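Handling Processors and Sockets With a Robot Arm: Rules for a Teardown Cell

Posted 28 Nov 2018 in Cell Practice

These are the working rules we use at Retach when a robot arm takes processors out of old workstations or puts them back in. They cover setup, the pick itself, and what to do when something goes wrong. They assume you already have a risk assessment for your cell and that your arm has been installed by someone qualified to do it. If either of those is missing, stop and get it done first. ISO 10218 and ISO/TS 15066 are the documents to start from, along with whatever your arm's manual says about stopping functions and payload.

The rules apply to towers laid on their side with the side panel off. Rack servers have different clearances and we keep a separate sheet for them.
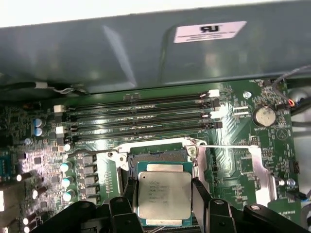

Maj-Britt Løken
Process Lead, Board Recovery, Retach

Before the arm moves

1. Unplug the computer. Remove the power cord at the tower end and put it somewhere other than the table. Hold the power button in for 7 seconds to drain what is left in the supply. Remember that the coin cell on the board still holds a charge, so the board is never completely dead.

2. Ground everything. The operator wears a wrist strap, the chassis is clipped to the table ground, and the table ground goes to the building. Check the gripper too. Fingertips made of ordinary plastic can build up a charge. Use static-dissipative tips and measure them on the schedule your ESD program sets.

3. Fix the case in place. A tower on its side feels heavy enough to stay put, but a finger that catches on a rim can shift it. Use stops against two sides at least. If the case moves after you have taught positions, teach them again.

4. Deal with cables. Wires hang over the board in most workstations, and they are hardly ever in the same place twice. Tuck or tie anything that crosses the approach path. Do not count on the arm's force limit to save a thin wire. It will pull one out of a connector well below the stop threshold.

5. Write down the state of the socket. Is the frame open or closed? Is there a processor in it? The program has to start from a known state, and the operator confirms it on the pendant before pressing start.

Speed and force

Set a reduced speed zone that starts well above the rim of the case. Inside the zone the arm moves at the slowest speed that still gives smooth motion. We tried scaling speed by distance to the board and dropped it. One slow zone is easier to check and easier to explain to a new operator.

Grip force needs its own test. Use scrap processors of the same package, and start from the lowest setting your gripper will hold. Raise it in small steps until the part stays put during a slow lift and a slow turn. Record that number on the job sheet and lock it. A separate setting is needed for levers and frames, and the program should never share one value between the two.

Hold the processor by its edges only. Nothing touches the contacts on the underside, and nothing slides across the socket. The lift is straight up until the part is clear of the frame and everything next to it. The same goes for placing: straight down, release, then straight up again with the fingers open.

Check that the fingers can open fully at the pick position. On many boards there is a bracket or a row of memory slots close to the socket. A finger that clears on the way down may hit something when it opens to let go. Run the open and close motion by hand at the taught position before you run it in the program.

People near the cell

One person is in charge of the arm during a run, and that person holds the enabling device whenever teaching is going on. Anyone else stays behind the floor marking. If you need to reach into the case, bring the arm to its parked position, put it in a protective stop, and lock out the restart. Pausing the program from the screen does not count as a stop. We found operators doing this in September and changed the training for it.

Blue, green or red lights on an arm mean different things on different makes, and the meaning can change with a software update. Post the current meanings at the cell. Operators should know them without looking, but visitors and maintenance staff will not.

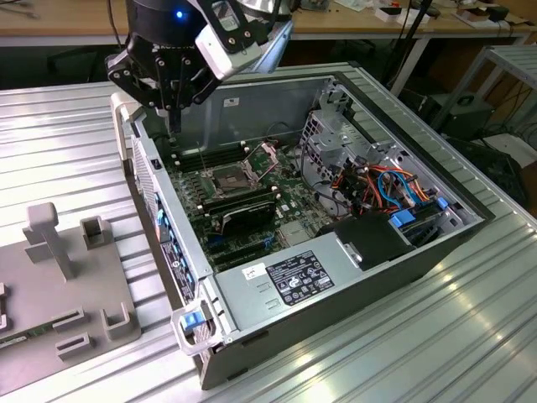
Can I leave the arm above the open case while I change tools?

Move it to the parked position first, away from the case. Even a stopped arm can sag a little when the brakes engage, and a dropped screw or tool will land on the board.

Order of work

Keep the same order on every unit:

Confirm power is off and the ground clip is on.
Open the retention lever, then the frame.
Inspect the socket under good light.
Lift the processor and place it in a tray, contacts down on clean dissipative foam.
Fit the socket cover.
Move the arm to park.

Socket contacts bend very easily on boards where the pins are in the socket. Fit the cover as soon as the processor is out. If you do not have a cover that fits, mark the board and pull it from the reuse line until you find one.

When a run goes wrong

If the part slips, stop the arm and leave the fingers as they are. Do not let the program try again by itself. Our limit is zero automatic retries on any pick that involves a socket. A person looks at the part, takes it out by hand with the arm locked, and checks the contacts with a magnifier.

If the arm stops on force, write down the position and the reading before you clear the fault. Job 1854 is the one we use in training. The stop was cleared three times with no notes taken, and the cause was a case that had moved on the table. The board was scrapped.

Records

Each job sheet carries the unit number, the program version, the grip setting, the operator's initials and any stops. Sheets are kept for 2 years. Tharun Rai keeps the master list of program versions, and changes go through him before they are loaded on the arm. A change to a taught position counts as a change, even a small one.

Review the whole set of rules when you change the gripper, the fingertips or the table layout. Our current version is 29. Earlier printed copies should be taken down from the cell and thrown out.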